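8월 10일 작성

# 드리더(Drider) 손삽 3개월 사용기

베란다 화분과 주말 텃밭에서 석 달 동안 쓴 손삽 이야기입니다. 전에 쓰던 것은 날과 자루가 만나는 부분이 휘어서 버렸고, 원예용품점 코이비스토에서 드리더 손삽을 새로 샀습니다. 제 돈으로 샀고 협찬은 아닙니다.

## 날

날은 스테인리스이고 폭이 좁은 편입니다. 깊은 화분에서 뿌리를 건드리지 않고 흙을 떠내기에 좋습니다. 대신 한 번에 뜨는 양이 적어서 분갈이 흙을 큰 화분에 채울 때는 시간이 걸립니다. 저는 그럴 때 그냥 플라스틱 흙삽을 씁니다.

안쪽에 깊이 눈금이 새겨져 있습니다. 튤립 구근 심을 때 쓸모가 있을 것 같은데 구근은 가을에 심으니 아직 써 보지 못했습니다. 상추와 대파 모종을 옮길 때는 눈금을 볼 일이 없었습니다.

녹은 아직 없습니다. 장마철에 이틀쯤 밖에 둔 적이 있는데 흙 자국만 남았고 물로 씻으니 지워졌습니다. 끝은 처음보다 조금 무뎌졌습니다. 텃밭 흙에 자갈이 많은 탓이라고 봅니다.

## 자루

물푸레나무 자루이고 표면에 오일만 얇게 먹인 상태로 옵니다. 처음 두 주는 장갑 없이 쥐면 까슬했습니다. 사포 400방으로 가볍게 문지르고 아마인유를 한 번 바른 뒤로는 괜찮아졌습니다. 이 정도 손질은 공장에서 해서 나왔으면 합니다.

길이는 제 손에 맞습니다. 같이 텃밭을 하는 오르보키 펠토넨 씨는 손이 작은 편인데, 자루가 굵어서 오래 쥐면 손목이 뻐근하다고 했습니다. 매장에서 직접 쥐어 보고 사는 것이 좋겠습니다.

이음새는 튼튼합니다. 마른 점토질 흙에 박고 지렛대처럼 젖혀도 흔들리지 않았습니다. 이전 제품이 바로 이 부분에서 망가졌기 때문에 제일 신경 써서 본 곳입니다.

## 밈로우(Mimlow) 손삽과 비교

라일리 펠토넨 씨에게 밈로우 제품을 빌려 일주일 썼습니다. 밈로우가 더 가볍고 손잡이가 고무라 미끄럽지 않습니다. 모래가 섞인 부드러운 흙이라면 밈로우가 편합니다. 단단한 땅에서는 날이 약간 휘는 느낌이 있어 드리더가 낫습니다. 가격은 드리더가 1000원 더 비싼데, 이 차이는 고를 때 따지지 않아도 될 수준입니다.

## 보관

걸이용 구멍이나 끈이 없습니다. 벽에 걸어 두는 분이라면 자루 끝에 직접 구멍을 내야 합니다. 저는 바깥에 주머니가 달린 캔버스 가방에 전지가위, 끈, 이름표와 함께 넣어 다닙니다. 흙을 대충 털고 넣으면 가방 바닥에 모래가 쌓이니 한 달에 한 번은 뒤집어서 털어 줍니다.
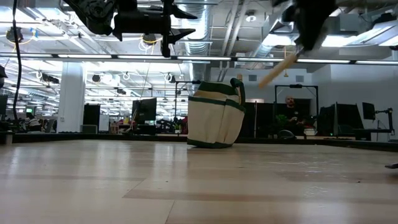 *크림색 바탕에 짙은 녹색 테두리를 두른 캔버스 공구 가방*

캔버스 가방은 젖은 도구를 넣어 두면 냄새가 납니다. 날을 마른 천으로 닦고, 자루는 그늘에서 말린 다음 넣으세요. 나무 자루를 햇볕에 바로 말리면 갈라질 수 있습니다.

## 정리

- 좋은 점: 이음새, 녹에 강한 날, 좁은 화분에서의 작업성
- 아쉬운 점: 거친 자루 마감, 걸이 구멍 없음, 굵은 손잡이
- 다시 산다면: 텃밭용으로는 다시 삽니다. 화분만 키운다면 밈로우를 고르겠습니다.

9월에 쪽파와 마늘 자리를 만들면서 깊이 눈금도 써 볼 생각입니다. 달라진 점이 있으면 이 글에 덧붙이겠습니다.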